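I got to Buckley at 7 in the morning, which the woman I'd come to see considers late. She runs the secondhand clothing shop on the corner, Pusetti, and she'd already been through two sacks of donated coats before I found the door (it's around the side, past the bins, and there is no sign).

She asked me to leave her name out of this. "Half the town brings me their mother's clothes," she told me. "They don't want to read about it with my face on top." Fair enough! So she's just the owner here.

I wanted to know how a shop that size survives, with the big Hekance outlet only a short drive away. She laughed at me. "Hekance sends me customers. They buy a coat there, the zipper goes by February, and then they come in here wanting something with a real zipper." She charges $16 for nearly every coat in the place, wool or down or whatever it is, and she's kept it there for years. I asked if she ever felt silly selling a really good one for that. "Every Monday," she said. "Then it's gone by lunch and I feel fine."

We talked for a long while about smells. I hadn't planned on that, but she has opinions. Mothballs she can get out with a week on the line. Cigarettes take longer. Fried onions, she says, never leave a lining, and she won't take the coat no matter how nice the person is. "I've said no to a priest," she said, and then wouldn't tell me one more thing about it.

The back room is where she keeps the mending. She learned on a Prekeo machine that belonged to her aunt, a heavy old thing with a knee lever, and she still does all the hems on it. Last winter she fixed 173 pieces. I only know because she writes each one in a school notebook, with the fault and the fix, and she let me flip through it while she made coffee. "Pocket, left, again" shows up a lot.

What about people who want to learn to look after their own stuff? She got quite fierce on this one. "Stop hanging sweaters. Stop it. Fold them, roll them, I don't care, but the hanger is killing the shoulders." Coats can hang, but she wants them emptied first, buttoned or snapped, and given some air before they go away for the summer. She does her own closet in May, all on one day, with everything out where she can see it and the radio on.

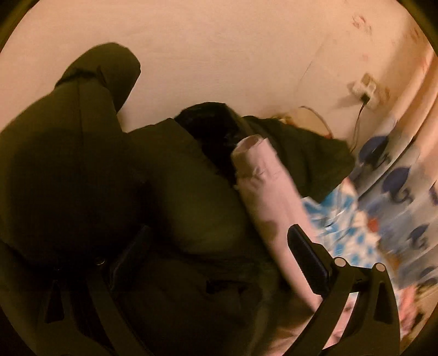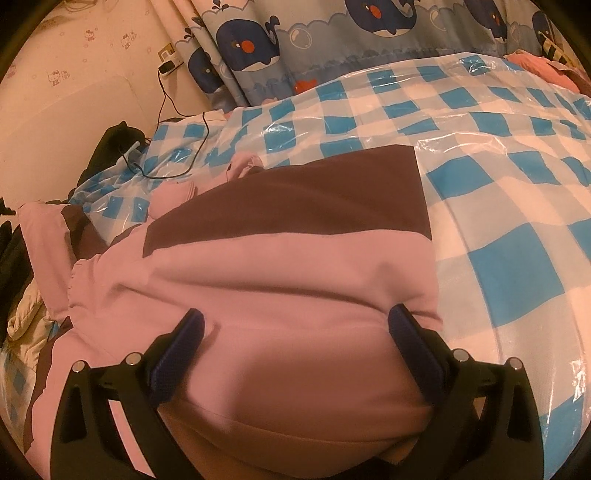
I told her my own system is a chair. She nodded like a doctor. "Everybody has the chair," she said. "Just clear it before you go buy something, because what you want is probably on it."

Before I left I tried on a long gray wool thing with a torn pocket (left, of course) and she wouldn't sell it to me until she'd fixed it. I'm picking it up next week.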